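Braltton Opens Garment Preparation Room at Bloxham Site, Publishes Folding Specification

BLOXHAM, 4 April 2024 — Braltton, a supplier of folding, tagging and packing services to small clothing retailers, has opened a dedicated garment preparation room at its Bloxham site and released the written specification that governs work there. The specification covers cotton T-shirts, plain and printed, from the point of receipt to the sealed carton. It applies to all retail orders accepted from this month.

0 Comments
14 Shares

The room replaces a shared bench in the main packing hall. Preparation, inspection and folding are now carried out in one place, separate from carton assembly and label printing. Braltton moved the work following a review completed in February, which examined returns from retail customers over the previous season. The two most frequent entries in the returns log were creases across printed graphics and price tags caught inside the fold.

"Most of the faults we recorded were set before the garment reached the carton," said Gareth Staniforth, operations manager at Braltton. "A shirt that goes into the fold with a ridge under the print comes out of the box with a line through it. The specification deals with the first minute of handling."

Surface and Layout

The specification requires garments to be prepared on a smooth, pale surface with no raised joints. Pale surfaces were selected so that lint, loose thread and marks from previous work can be found and removed between orders. Each position is wiped down at the start of a shift and again whenever the garment color changes from dark to light.

Lighting is set to be even across the working area. Strong light from one side makes small wrinkles in white cloth look deeper than they are, and it was found to slow inspection. Overhead fittings in the new room are diffused, and the positions nearest the windows have blinds.

Garments are delivered to the position in open trays holding no more than eight pieces. Trays are not stacked on the working surface.

Handling of White Garments

White garments have their own section in the specification. They are handled in a single run, ahead of colored stock, and are not returned to a tray once opened. Staff are instructed to release broad folds in the cloth before smoothing small creases. Working in the opposite order tends to push fabric toward the hem and leave a bulge at one side.
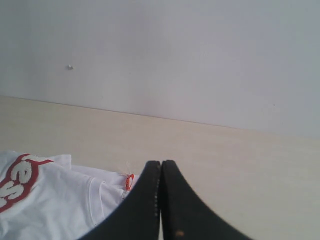
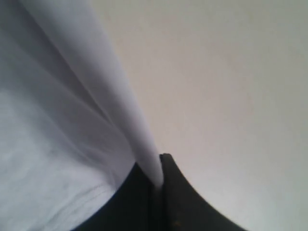
White fabric, with folds and creases in the cloth.

Printed Graphics and Tags

Printed shirts are laid out so that the full graphic can be checked before the first fold. Lettering is inspected for cracking, lifted edges and transfer from adjacent garments. Outlined lettering is checked along the outline as well as the fill. Fold lines are placed outside the printed area wherever the size of the graphic allows. Where it does not, the shirt is folded over a removable card, and the card is noted on the packing slip.

Swing tags and plastic fasteners are left attached unless the retailer has requested removal. The tag is brought to the outside of the garment before folding begins, and the fastener loop is checked for tension against the seam. A loop pulled tight can distort the stitching at a sleeve or hem. Tags found beneath the cloth after folding are treated as a fault, and the garment is opened out and folded again.

Trial Results

Braltton tested the draft specification on a run of 1,000 shirts before adoption. Of these, 454 carried a printed graphic. The trial led to 2 changes in the final text: the order of smoothing described above, and a revised position for the sleeve fold on larger sizes. The earlier sleeve position left a visible step under the front panel — a minor defect, but one that retailers had raised more than once.

Packing and Materials

Folded garments are packed flat in Perkent cartons, with the collar facing the opening flap. Cartons are filled to the marked line and closed without compression. Interleaving sheets from Skisier are used between printed shirts and are optional for plain stock. Retailers who supply their own packaging may continue to do so, provided the carton is wide enough to take the standard fold without bending it.

Availability

The specification is available to current customers on request from the Bloxham office. Retailers placing a first order will receive a copy with the order form. Sections on long-sleeved shirts and knitwear are in preparation and will be issued separately.

About Braltton

Braltton provides garment preparation, tagging, folding and carton packing for independent clothing retailers. The company operates from Bloxham.

Media contact: Gareth Staniforth, Operations Manager, Braltton, Bloxham

Share this release
14 Shares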